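Mushroom Day at Clekden

I'd been meaning to go to the Clekden fungus open day for years and something always got in the way – rain, a cold, the car. So in October I finally packed a sandwich and a basket and went. The drive was longer than I wanted and the last stretch is gravel, with potholes you could lose a hubcap in. If you're going next year, take the road through Flellitz and ignore whatever your phone tells you about the shortcut past the quarry. I lost twenty minutes to that shortcut and had to back out of a farm gate with a very interested cow watching me.

The whole thing is held at the old field station at the edge of the woods. You pay six dollars at the door, you get a paper wristband and a photocopied map, and then you're pretty much on your own until the first walk goes out. I got there just before nine and the parking field was already half full. I had no idea there were this many people willing to get up early to look at slime molds!

First walk of the day was the beginner one, through mixed oak and pine on the slope behind the station. I'm not quite a beginner but I like hearing how other people explain things. Our guide had us all stop at the very first stump and spend what felt like forever on it, and I loved that. There were turkey tails all down one side, the brown and gray banded kind, and next to them false turkey tail, which I have mixed up more times than I'd like to say. You flip it over. The real one has tiny pores underneath and the false one is smooth. I knew that, I just never bother to flip them, and now I will.

After that we found honey mushrooms in a big messy clump at the base of a dying oak, a few russulas that had been nibbled by something (squirrels, the guide thought), and one perfect little earthstar that everybody wanted to photograph so we had to line up for it. A kid in rubber boots found a stinkhorn by smell alone, well before any of the grown-ups noticed. He was very proud and he should have been.

No chicken of the woods on the walk, to my great disappointment. We did see an old one high up on a trunk, gone pale and chalky. The guide said the best of it had been in September after the storms. So, a month too late, same as every year for me.

Back at the station there was soup. I'd read about the soup on the Curotari club page and it lived up to it. Barley and dried porcini, with bread, three dollars a bowl, and they ran out before the second walk came back down, so go early. I sat on the back step with mine and talked to a couple who grow oyster mushrooms on straw in their garage. They gave me so much advice that I wrote it on the back of my map, and then I set my bowl on it. I can still read most of it. The main thing seems to be that the straw has to be well drained before you mix in the spawn, and that you shouldn't keep opening the bag to peek. I know I will peek.

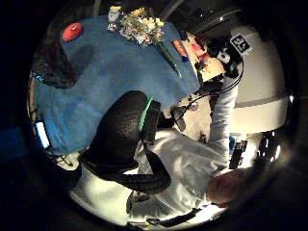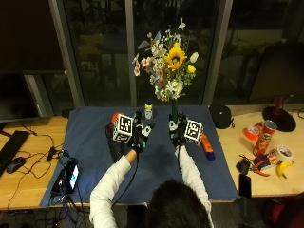 Flowers on the blue cloth, and flowers in the green vase.

The indoor part takes up most of the ground floor. The biggest room had the identification tables, where you bring whatever you picked and get it looked at. I'd brought two things from home wrapped in wax paper. One was a puffball I was sure about, and I was right about it, hooray. The other was a small brown mushroom from under my neighbor's birch that I'd been calling a webcap in my notes all fall. They sliced it, sniffed it, passed it down the table, and then told me it needed a spore print and even then they might not get it to species. I was weirdly pleased by that. If the people with the microscopes can't do little brown mushrooms at a glance then I can stop feeling bad about it.

They were very firm on the eating question, by the way. They will tell you what a thing is, as best they can, but they won't tell you to go home and fry it. One man got a bit huffy about this over a bag of what he said were blewits. I was with the table on that one.

In the next room was the collection, and this was my favorite part of the day. The Ghumman herbarium has 895 dried specimens, each in its own folded paper packet with a label, and on open day they bring out a few drawers so you can see them up close. Some of the labels are typed and some are in a tiny slanting hand that I could have looked at all afternoon. The brackets hold up beautifully when they're dried. The gilled ones mostly look like old tea bags, I'm sorry to say, but the spores are still good and people still write in asking to borrow them. I hadn't known you could just borrow a mushroom.

They had two microscopes set up so you could look at spores, and there was a line for those too. I waited. The first slide was an inky cap, nearly black and smooth, like a spill of poppy seeds. The second was a bolete, long and skinny and sort of golden. It took me a minute to stop looking at my own eyelashes, and then there they were.

The afternoon walk was the lichen one and I nearly skipped it, my feet being what they were. So glad I went. It's a very slow walk. We were 11 people moving along a stone wall at the speed of a snail, hand lenses pressed to our faces, and I'd guess we covered less ground in an hour than I normally do in two minutes. But the things on that wall! Little pixie cups, a bright orange crust on the sunny side, and a gray leafy one with black hairs underneath that I'd walked past in the morning without a glance. A hand lens is going on my birthday list. The guide lent me hers and I had trouble giving it back.

A few practical bits if you're thinking of going. Wear real boots, the slope is slick with leaves. Bring cash, the card reader at the book table wasn't working and I had to put back a very nice guide to boletes. Dogs are fine on the walks on a leash but not indoors. There are only two restrooms and they're both in the main building, so think ahead before the long loop. And bring wax paper or paper bags for your finds and leave the plastic at home, plastic turns everything to mush by lunchtime.

I got back to the car around four with muddy knees, one sad half-squashed puffball and a spore print kit that I'd bought with my last bit of cash. The brown mushroom is sitting under a glass on my kitchen counter now, half on white paper and half on black. Rusty brown so far, which would fit with a webcap, but I'm going to mail the print in and see what they say. They've put up a sign-up page for the spring morel walk too and I've got my name on it.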